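Section 4: Snack Bin Set-Up

Applies to the Tastico desk bin, the clear one with no lid. The lid was discontinued when people kept losing it.

1. Clear the table. Crumbs from the last occupant are not included in this kit.

2. Set the bin near the far edge, out of elbow range.

3. Stand one bag in it, printed side toward you. It will lean. Bags lean. 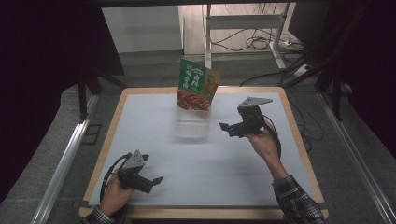
4. If the bag slumps, fold the bottom seam under and try again. Two attempts is reasonable. Six is a hobby.

Note: Spicy bags go in front. Guests at the Brombridge office have been known to choose by color alone, with regrets.

5. To swap a bag, lay it flat on the table first and take it by a top corner. Squeezing the middle gives you powder.
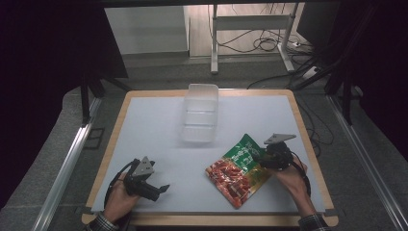
Brombridge, February

Revised after comments from Clémence Picard, who tested the old steps on 30 bags and sent us the remains.

6. Slim packets go in last, on edge. Hold them upright by the lower end and lower them straight down.

Caution: Do not open a packet over the bin. For stains, see Part 304, Wipes.
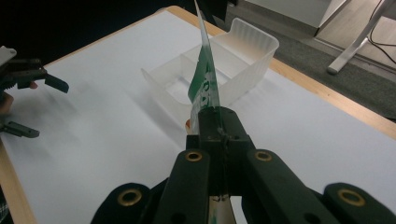
Fig. 4. Slim packet, held upright.

7. Refill when empty, or when the complaints start.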